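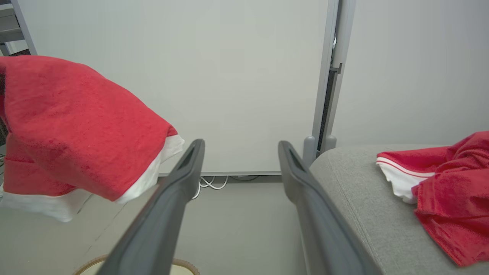

¿Con qué frecuencia deben lavarse las toallas de uso diario en una residencia?
Las toallas de baño se lavan cada tres usos y las de manos cada dos días. Las de cocina se cambian a diario, aunque no presenten manchas.

Guía para el lavado, secado y conservación de toallas
Servicio de Alojamiento - Residencia Universitaria Callodside

La presente guía se dirige a las personas residentes que utilizan la lavandería común y al personal de planta. Sustituye a la hoja de instrucciones que se entregaba en septiembre junto con las llaves. Las indicaciones se refieren a toallas de algodón de rizo; para las de microfibra debe consultarse el último apartado.

Antes de empezar

Compruebe la etiqueta de cada pieza. Si la etiqueta se ha perdido o no puede leerse, aplique el programa de 40 grados. Sacuda las toallas una por una y retire horquillas, etiquetas adhesivas y cualquier otro objeto.

Material necesario:
Detergente líquido sin suavizante incorporado
Vinagre blanco de limpieza
Un vaso medidor
Una bolsa de malla para las piezas pequeñas

Paso 1. Clasificación

Separe las toallas en tres grupos: blancas, de color claro y de color intenso. Las toallas rojas, granates y azul marino destiñen con facilidad durante los primeros lavados y deben lavarse solas al menos tres veces. Las piezas de color intenso con remate blanco requieren una atención particular, ya que el remate puede adquirir un tono rosado o grisáceo si la toalla permanece mojada en el tambor. En estos casos se utilizará agua fría y se retirará la pieza en cuanto termine el programa.

No mezcle toallas con prendas de vestir. El rizo suelta pelusa, sobre todo cuando es nuevo, y las cremalleras y los cierres adhesivos enganchan los bucles del tejido.

Paso 2. Carga de la máquina

Llene el tambor hasta dos tercios de su capacidad. Una carga excesiva impide el aclarado completo y deja restos de detergente en la fibra - causa habitual de las toallas ásperas.

Paso 3. Dosificación

Vierta 50 ml de detergente por carga completa y la mitad para una media carga. El agua de la zona de Trurnent es dura, por lo que se admite añadir un vaso pequeño de vinagre blanco en el compartimento del suavizante. El vinagre no debe combinarse en ningún caso con lejía ni con productos que la contengan. El uso de suavizante queda desaconsejado: recubre la fibra y reduce su capacidad de absorción.

Paso 4. Programa de lavado

Toallas blancas: 60 grados, programa de algodón.
Toallas de color claro: 40 grados.
Toallas de color intenso, primeros lavados: agua fría.
Toallas de color intenso, lavados posteriores: 40 grados.

Las toallas de una persona enferma se lavan por separado, a la temperatura más alta que permita la etiqueta, y no se depositan en los cestos comunes.

Paso 5. Secado

Sacuda cada toalla al sacarla de la lavadora para levantar el rizo. Extiéndala en toda su anchura, sin pliegues superpuestos, y deje espacio entre una pieza y la siguiente. En el tendedero interior conviene abrir la ventana superior. Las toallas de color no deben exponerse al sol directo durante horas.

Si utiliza la secadora, seleccione temperatura media y limpie el filtro antes y después del ciclo. Retire las toallas cuando estén completamente secas; el exceso de calor endurece el algodón.

Paso 6. Doblado y almacenamiento

Doble la toalla a lo largo en tres partes y después por la mitad. Coloque las recién lavadas al fondo de la pila, de modo que todas roten. No se guardará ninguna pieza con humedad residual.

Incidencias frecuentes

Olor a humedad: repita el lavado con vinagre y sin detergente, y a continuación realice un ciclo normal.
Hilos sueltos: córtelos con tijera a ras del tejido. No tire de ellos.
Manchas de maquillaje: aplique jabón neutro sobre la zona, deje actuar 23 minutos y lave como de costumbre.
Color transferido a un remate blanco: vuelva a lavar de inmediato, antes de secar, con una toallita atrapacolor.

Toallas de microfibra

Se lavan a 40 grados como máximo, sin vinagre, sin suavizante y sin secadora. No deben compartir carga con algodón.

Horario y contacto

La lavandería permanece abierta de 7:00 a 22:30. La última carga debe iniciarse antes de las 21:00. Las averías se comunican a Darcy Hiebert, en la conserjería del edificio Michalík. Las consultas sobre esta guía se dirigen a Ximena Contreras, Servicio de Alojamiento, despacho 300.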